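## 5. Blocking the Finished Piece

This section applies to the Lokden shawl, the Uretti cowl and all flat pieces worked from the Trisach pattern folder. Blocking sets the stitches, evens the edges and opens the lace panels. It should be completed before any buttons, beads or ribbon are attached.

Read the whole section once before wetting the piece. A wet shawl is heavy and should not be left waiting while tools are collected.

### 5.1 What You Will Need

- A basin or clean sink large enough to hold the piece without crowding
- Wool wash, or a mild soap free of bleach
- Two bath towels
- Rustproof T-pins (40 for the shawl; fewer for the cowl)
- Blocking wires, if available
- A tape measure
- Interlocking foam mats, or a firm surface that accepts pins

**Caution:** Use only pins marked rustproof. Ordinary dressmaking pins may leave brown marks that cannot be removed from light yarn.

### 5.2 Washing

1. Weave in all ends, but do not trim them. Leave a tail of at least one inch on each.
2. Fill the basin with cool water and add the wool wash. Follow the amount given on the bottle.
3. Lower the piece into the water and press it down gently until it is soaked through. Do not rub or twist.
4. Leave it to soak for 20 minutes.
5. Lift the piece out with both hands under it. Never raise it by one corner.
6. If the wash calls for rinsing, rinse in water of the same temperature. A sudden change from cool to hot may felt the wool.
7. Squeeze out the water in small handfuls, then roll the piece in a dry towel and press along the roll. Repeat with the second towel if needed.

**Note:** Dark reds and blues may release some color in the first wash. Wash these pieces alone. If the water is still strongly colored after the third change, stop and see Section 8, Color Loss.

### 5.3 Pinning Out the Shawl

1. Join enough mats to leave a margin of four inches on every side of the finished measurements. Check that the joints lie flat.
2. Lay the shawl right side up and smooth it outward from the center by hand.
3. Find the center of the top edge and pin it first.
4. Thread a blocking wire through the top edge, catching every second row, and pin the wire at both ends.
5. Draw the lower point straight down until the center line agrees with the schematic on page 3, and pin it.
6. Pin the remaining points in pairs, one on the left and then its match on the right.
7. Measure both halves. Adjust until they agree to within half an inch.
8. Slant each pin away from the piece so that the stitches cannot ride up.

**Note:** Knitters using Chow laceweight should stretch the piece slightly past the finished size. This yarn draws in about 5 percent once it is unpinned.

**Caution:** Do not stretch ribbed edges. Ribbing that has been pinned out fully will not spring back.

### 5.4 Blocking the Cowl

The cowl is worked in the round and should not be pinned flat, as this leaves a crease at each side.

1. Roll a dry towel to the width of the cowl and slide it inside.
2. Pat the fabric into shape over the towel, keeping the cast-on edge level.
3. Turn the cowl a quarter turn every few hours — more often in damp weather — and replace the towel when it becomes wet.

### 5.5 Drying

1. Leave the piece in place until it is fully dry. Allow 24 hours for the cowl and up to 48 for the shawl.
2. Keep the piece out of direct sun and away from radiators.
3. Remove the pins first, then draw out the wires slowly, one at a time.
4. Trim the yarn tails close to the fabric.
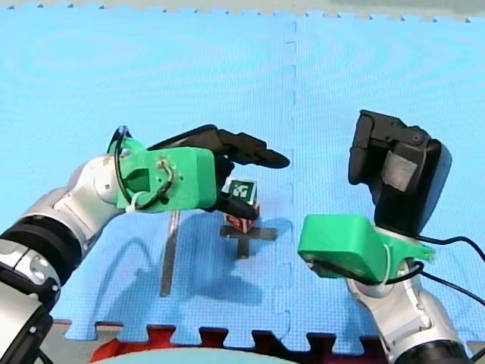
*Figure 5. Blue foam mats, joined along the center seam.*

### 5.6 Acrylic and Blended Yarns

Yarns containing more than half acrylic respond poorly to wet blocking. Pin the dry piece to size and hold a steamer two inches above it, moving steadily. Use a surface rated for steam; many foam mats are not.

**Caution:** Do not let the steamer touch the fabric. Overheated acrylic goes limp and cannot be restored.

Steam one section at a time and let it cool completely before removing the pins. Test the method on your gauge swatch first.

*Section text by Debora Fontana. Measurements checked by Idris Bevan. Revised 2020-01-19.*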